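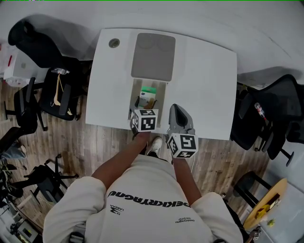

スポーツゲームに出てくる選手の能力値は、誰が決めているのですか。

開発会社の中にいる「能力値担当」と呼ばれる人たちが決めています。公開されている試合の記録を出発点にして、映像を見て直し、最後にゲームバランスの都合でもう一度直す、という順番が一般的です。会社によって部署の名前も人数も違いますが、苦情の届き先が同じ人たちであることはどこも変わりません。

スポーツゲーム設計論 講義ノート
能力値とロスター(選手名簿)の設計

配布にあたって
前回の「操作とカメラ」の続きです。前回欠席した人は、前回のノートの後半、パスの受け手をどう選ぶかの部分だけ読んでおいてください。今回もバスケットボールゲームを題材にします。サッカーがよかったという声が毎年ありますが、コートに立つ人数が少ないほうが黒板に描きやすいので、変える予定はありません。

扱う作品は主に二つです。

・『Vulosari』 Sketix社の作品。2対2のアーケード型。反則はほぼなく、ダンクの滞空時間は物理学科の学生に見せられない長さ。
・『Brarnevier』 Besson社のシミュレーション型シリーズ。監督業、移籍、契約交渉つき。説明書を読む人がまだいた時代の設計思想を残している。

講義中に触れる開発者の発言は、『Brarnevier』で長く能力値を担当したTrinidad Leivaの講演録によります。講演録は図書室の受付で言えば出てきます。貸出はできません。前の年に貸出した冊子が戻っていないためで、心当たりのある人は黙って返却箱に入れておいてください。

1 能力値とは何か

能力値は、選手という人間を、プログラムが計算に使える数の並びに置き換えたものです。シュート、パス、走る速さ、跳躍力などの項目があり、それぞれに点がつきます。上限はたいてい100です。なぜ100かと聞かれると、設計上の根拠はほとんどありません。学校の試験に慣れた人には説明なしで通じるというだけです。

まず区別してほしいのは、表示用の値と内部の値です。画面に出る数字と、シュートが入るかどうかの計算に使われる数字は、同じとは限りません。『Vulosari』では、画面に出る項目は7つで、内部でもほぼそのまま使われています。わかりやすい設計です。『Brarnevier』では、画面に出る項目のほかに、利き手側への偏り、疲れたときの落ち方、観客の声に対する反応といった隠れた項目があります。遊ぶ人は隠れた項目の存在を知りませんが、自分の好きな選手が終盤に弱くなることには気づきます。そして能力値担当に手紙を書きます。

総合値についても触れておきます。総合値は各項目を重みつきで足し合わせた、選手の看板のような数字です。計算上はなくても困りません。試合のプログラムは総合値を一度も参照しない、という作品も珍しくありません。にもかかわらず、遊ぶ人が最初に見るのも、友人同士で言い争うのも、選手本人が取材で不満を述べるのも総合値です。試合に何の影響もない数字が一番もめる。設計論の授業としては頭の痛い話ですが、そういうものとして扱います。

2 元になる資料

2-1 試合記録
得点、リバウンド、アシスト、シュート成功率など。手に入りやすく、誰に聞かれても出どころを示せます。弱点は、記録に残らないことが記録に残らない点です。たとえば、スクリーンをかけて味方を自由にする動き、相手の一番うまい選手をひと晩じゅう不愉快にさせる動き。記録だけで作った名簿では、守備の職人がみな平凡な選手になります。

2-2 映像
人が見て判断します。時間がかかり、見る人の好みが入ります。Leivaは講演で、担当者が子どものころに応援していたチームは、なぜか跳躍力が高めに出る、と話しています。本人のひいきのチームについては話していません。

2-3 世評
人気、愛称、名場面。シミュレーション型では軽く見られがちですが、アーケード型では重要な資料です。『Vulosari』の引退選手枠は、記録よりも世評をもとに作られています。ひと晩だけ神がかっていた選手を、その晩の姿で再現する。これを不正確と呼ぶかどうかは、後の討論で扱います。

2-4 身体の計測値
身長、体重、腕の長さなど。公表値は信用しすぎないこと。身長は靴を履いて測られたり、気分で測られたりします。3Dモデルを公表値どおりに作ったところ、並んで立つ写真と背の順が合わなくなった、という失敗談は講演録の中ほどにあります。

3 記録を能力値に変換する

単純な方法は、成功率の高い順に並べて、上から点をつけることです。やってみるとすぐに困ります。

困りごとの一つめは、試行回数の少ない選手です。シーズンにほんの少しだけ打って、たまたま全部入れた控え選手が、リーグ最高のシューターになってしまいます。対策としては、試行回数が少ないほどリーグ平均に引き寄せる補正をかけます。統計の授業で「縮小」として習ったはずのものです。習っていないと言う人は、習ったうえで忘れています。

次に、役割の違いです。ゴール下でしか打たない大型選手の成功率は高く出ます。遠くから打つ選手と同じ物差しで比べると、大型選手が遠投の名人になります。距離帯ごとに項目を分けるのが普通ですが、分けるほど項目が増え、画面に収まらなくなります。『Vulosari』は項目を増やさず、距離帯による差を選手の「型」で処理しています。型が「塔」の選手は、能力値がどうであれ、遠くから打てばまず入りません。乱暴ですが、遊ぶ側は選手の見た目から予想がつくので、不満はあまり出ません。

それから、時代の違い。引退選手と現役選手を同じ試合に出すと、ルールも戦い方も違う時代の記録を並べることになります。偏差値のように、同時代の中での位置に直してから比べるやり方が無難です。無難なだけで、正しいかどうかは確かめようがありません。確かめようがないことは、居酒屋では大変歓迎されます。

黒板で描いた図について補足。横軸が実際の成績、縦軸が能力値です。直線で対応させると、大半の選手が真ん中に固まり、操作していて誰が誰だかわからなくなります。そこで両端を引き伸ばし、上手な選手はより上手に、下手な選手はより下手にします。アーケード型では引き伸ばしが強く、シミュレーション型では弱い。図の曲線がS字に見えなかった人が複数いたようですが、チョークが短かったせいです。S字だと思って写し直してください。

4 名簿の規模と手間

『Brarnevier』の最新の収録版では、登録選手は1465人です。全員に顔があり、歩き方があり、能力値があります。担当者の時間は限られているので、どこかで手を抜くことになります。手の抜き方も設計のうちです。

よく使われるのは階層分けです。
・上位層 全項目を人が確認する。映像も見る。顔も専用に作る。
・中位層 記録から自動で計算し、目立つ項目だけ人が直す。顔は部品の組み合わせ。
・下位層 自動計算のみ。顔は部品の組み合わせのうち、余ったもの。

下位層の選手にも家族がいて、家族はゲームを買います。下位層の顔についての苦情は、件数は少ないのに文章が長い、とLeivaは述べています。

自動計算の値を人が直すときは、直した理由を一行残す、という習慣を身につけてください。演習でも採点します。「なんとなく」は理由として認めませんが、「映像で見ると初動が遅い」は認めます。「嫌いだから」は正直さに敬意を払ったうえで減点します。

5 アーケード型の特別な事情

2対2の試合では、一人の選手が試合に占める割合がとても大きくなります。能力値の差がそのまま勝敗に出ると、選手を選ぶ画面で試合が終わってしまいます。そこで、いくつかの仕掛けが入ります。

(a) 組み合わせの相性
同じチームの二人の型が違うと、少し有利になる。速い選手と高い選手、という昔ながらの組み合わせを勧める働きがあります。遠投型を二人並べたい人は自由にそうできますが、リバウンドは全部相手のものになります。

(b) 追い上げ補正
負けている側のシュートが少し入りやすくなる仕組み。接戦を増やすために入れます。勝っている側から見ると、急に世界が自分に冷たくなります。Sketixの作品では、補正を設定で切ることができます。切ったほうが公平だと主張する人の多くは、切った状態で大差で負けると設定画面に戻ってきます。

補正をかける場所には選択肢があります。シュートの成功率に直接かけると効果は確実ですが、見破られやすい。コンピューターが操作する相手の反応速度にかけると目立ちませんが、人同士の対戦では使えません。ルーズボールの転がる方向にかけるという手もあります。ボールの転がり方に文句を言う人は現実の競技にもいるので、紛れ込ませやすいわけです。

(c) 好調状態
続けて決めた選手が一時的に強くなる演出です。能力値を一時的に上書きするので、元の値が低い選手ほど恩恵が大きくなります。バランス調整の担当者はこの点をたいてい嫌がり、遊ぶ人はたいてい喜びます。控えの地味な選手が突然火のついたように決め続けるところを見たくてお金を払っているのですから、担当者には我慢してもらいます。

(d) 隠し選手
合言葉や条件を満たすと使える選手。開発者本人、マスコット、どこかの社長など。能力値の根拠を問われない唯一の領域です。『Vulosari』には開発会社の警備員が入っていて、守備の項目だけが上限に達しています。職業上、妥当な値と思われます。

6 更新の問題

発売後の名簿更新が当たり前になると、能力値は一度決めて終わりの値から、絶えず動く値に変わりました。更新には次のような副作用があります。

選手が昨晩活躍すると、今朝には上がっていることを期待されます。ところが実際の実力はひと晩では変わりません。能力値が「実力」を表すのか「最近の調子」を表すのかを、最初に決めておく必要があります。『Brarnevier』は両方を別の項目として持ち、調子は毎週、実力は年に数えるほどしか動かしません。遊ぶ人の多くは調子の項目を見ずに、実力が動かないと言って怒ります。

移籍も面倒です。移籍した選手のチームを直すのは簡単ですが、新しいチームでの役割が変わると、記録から計算した値が合わなくなります。前のチームで主役だった人が、移った先で三番手になる。打つ回数は減り、成功率は上がる。能力は変わっていないのに、自動計算では別人になります。シーズン途中の移籍選手は自動計算から外して人が見る、というのが現実的なところです。1月は移籍の話が増える時期なので、Besson社の能力値担当はその月に休暇を取らないという不文律があったそうです。

もう一つ、更新で下げるときの話。上げるときに連絡をくれる人はいません。下げると全員から連絡が来ます。そのため、放っておくと値は年々上がり、ついには大半の選手が名選手になります。対策として、全体の平均を固定しておき、誰かを上げたら誰かを下げる、という予算方式があります。担当者の人間関係が悪くなるのが欠点です。

7 肖像と名前(要点のみ)

法律面は別の科目で扱います。設計の側から知っておくべきことだけ書きます。

・現役選手はまとめて許諾されることが多く、引退選手は個別交渉になりやすい。だから「あの選手だけいない」が起きる。
・いない選手の穴を、よく似た架空の選手で埋めるのは勧めない。似ていれば問題になり、似ていなければ意味がない。
・収録するかどうかの決定は能力値の作業より遅れることがある。値を作り終えた選手が丸ごと消えることもあるので、チーム内の最高値や平均に依存する計算は、名簿が確定してから回すこと。

学期のはじめに質問のあった「実在の選手が自分の値を上げてほしいと頼んできたらどうするか」について。Leivaの答えは「お礼を言って、何もしない」でした。ただし一度だけ、フリースローの値に抗議してきた選手に対して、記録を見直したら本当に計算が間違っていたことがあり、直したそうです。選手の側が自分の成功率を小数点以下まで覚えていた、というくだりは読んでおく価値があります。

8 討論の題

次回、班ごとに一つ選んで話してもらいます。準備は各自。

・引退選手を全盛期の姿で収録するとき、「全盛期」は記録で決めるか、記憶で決めるか。
・追い上げ補正の存在を、遊ぶ人に知らせるべきか。知らせるなら、どの画面で。
・総合値を廃止した作品を想像し、売り場の担当者にどう説明するか考える。
・能力値が現実の評価に影響することはあるか。子どもが選手を最初に知るのがゲームの中だった場合を含めて考える。

昨年の討論では、最初の題を選んだ班が、出身地の球団の話で時間を使い切りました。楽しそうでしたが評価はつけられませんでした。

9 課題

学内の体育館で行われる試合を一つ見て、出場した選手から一人を選び、『Vulosari』の形式で能力値表を作ってください。競技はバスケットボールに限りません。卓球でも結構ですが、ダンクの項目をどう読み替えたかは説明が必要です。

提出物
・能力値表
・各項目の根拠(一行ずつ)
・自動計算した値と、人の目で直した値の両方
・選んだ選手本人に見せた場合に予想される反応

本人に実際に見せるかどうかは自由です。友人を選ぶ人は、値を見せる前に提出を済ませておくことを勧めます。採点後の修正は受け付けません。

締切は11月5日、研究室前の箱まで。印刷したものに限ります。ファイル名が「最終版」「最終版の新しいほう」となっている電子データを送られても、どちらを開けばいいのかわかりません。

用語のまとめ(試験範囲)

能力値 選手の特徴を数に置き換えたもの。
総合値 各項目の重みつき合計。計算に使われないこともある。
ロスター 収録選手の名簿。所属と能力値を含む。
型 能力値とは別に選手の振る舞いを決める分類。
縮小 試行回数が少ない値を平均に寄せる補正。
追い上げ補正 負けている側を有利にする仕組み。
好調状態 能力値の一時的な上書き。
予算方式 全体の平均を固定して値を配り直すやり方。

訂正
前回のノートで、オフボールの動きの説明に使った矢印が一本逆向きでした。攻撃側の選手が自陣に向かって全力で走っていることになっています。写した人は直しておいてください。

次回は実況音声を扱います。同じ台詞が何度まで許されるかを調べるので、イヤホンを持ってきてください。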